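Two for the Price of the Quote

The quote from Rundside came in at four in the afternoon, which Hazem Shawky took as a sign they wanted him tired when he read it. Two Filska units, tabletop model, with a service plan he hadn't asked for. He read it standing up and then again sitting down, and it cost the same both times.

"It says it can do a table in 90 seconds," said Abdelkrim Kettani from the other desk.

"What table?"

"A table. Any table, I suppose."

"There's no such thing as any table."

Hazem had bought equipment for the Dalgleish guesthouses for most of his working life, and he kept a drawer for what had gone wrong. It held the warranty for the glass washer that didn't like glasses, and the receipt for the talking thermostat at Rundcombe, which had been taken off the wall with a bread knife. He did not hate machines. He hated page three of a quote, where the nice words ran out and the word "excluding" started.

Page three, in this case, excluded soft packaging.

"Define soft packaging," he said.

Abdelkrim looked it up. "Bags. Pouches. Wrappers, crisps, that sort of thing."

"And what do guests leave on tables?"

Abdelkrim didn't answer. He turned his screen so Hazem could see the work they'd be paying to have done.

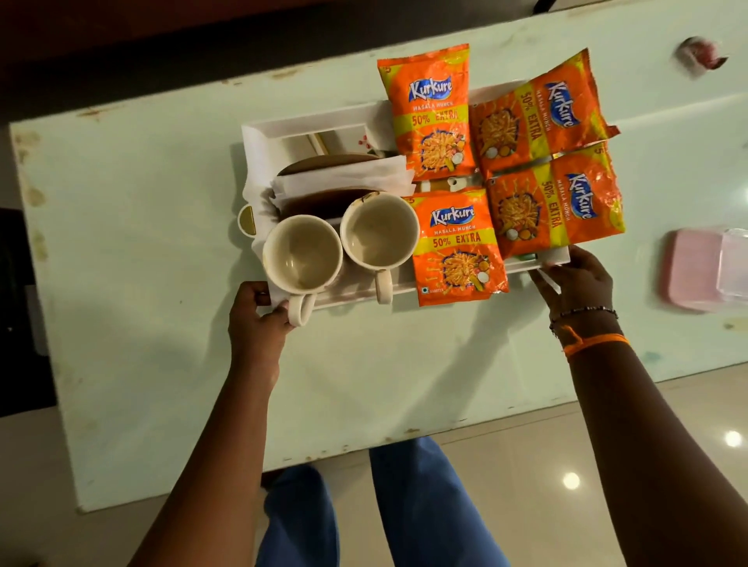
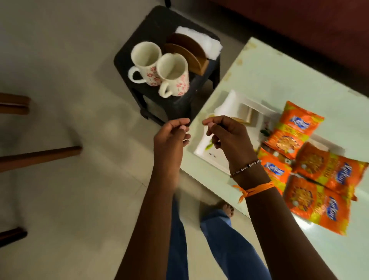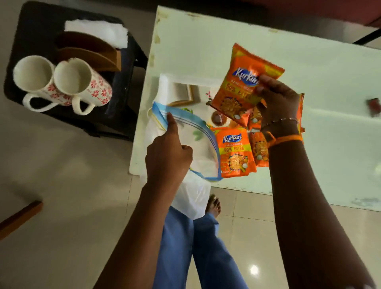 Table work: mugs, paper napkins and orange snack packets.

Hazem went through them slowly, with a pencil.

"Mugs, fine. I'll give them the mugs. A mug has a handle, and they've had years to practice on handles." He tapped the last one. "Now this. One hand has the packet and the other has a finger in the mouth of a zip bag, holding it open. Where's that on the price list?"

"There's an add-on for a second arm."

"How much?"

Abdelkrim told him. Hazem wrote it down, then wrote the word "finger" next to it and underlined it.

"And two fingers pinching something this small?" he said, going back one. "I can't even see what it is."

"They'd say the software learns."

"On whose time?"

He did the sums on the back of the quote. There were 140 low tables across the houses, and they were cleared by people who also made the beds, found the lost earrings and knew which guest took no sugar. Take the table work away from them and you saved a piece of a morning. You didn't save a wage. The quote had a chart that said otherwise, with 100 percent printed on it in green, and nothing to say 100 percent of what.

"You could ask for a trial," Abdelkrim said. "One unit, through August. If it's no good, they take it back."

"Who pays the freight?"

Abdelkrim scrolled for a while.

"Excluding freight," he said.

Hazem opened the drawer to see how much room was left — not much, he'd have to move the thermostat — and reached for the phone to ask them about the wrappers.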